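Sunday, notebook, Andton gripper kit on trial

Second day with the kit. Mounting to the wrist took 39 minutes, the manual says less. The Jornesix driver is installed and the finger position reads from 0 to 1023, so closed is 0 for us. I wrote it on the tape also.

Speed is set to 200 for all bottle work. With higher values the fingers close before the arm has stopped. I asked Ullden support about a delay parameter, no answer yet.

Task today: plastic bottles on the marble floor, beside the green container. Crushed bottles are the difficult ones, the grasp point from the software is often on the neck.
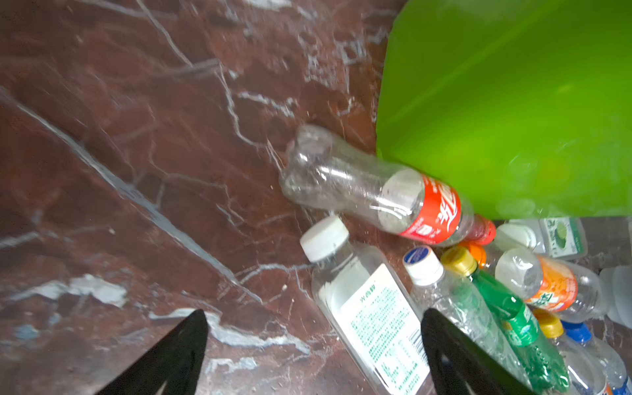

To do
Repeat with the Restrepo finger pads, 4 runs.
Check if the clear bottles are found as well as the Coca-Cola one with the red label.
Ask price of spare fingers.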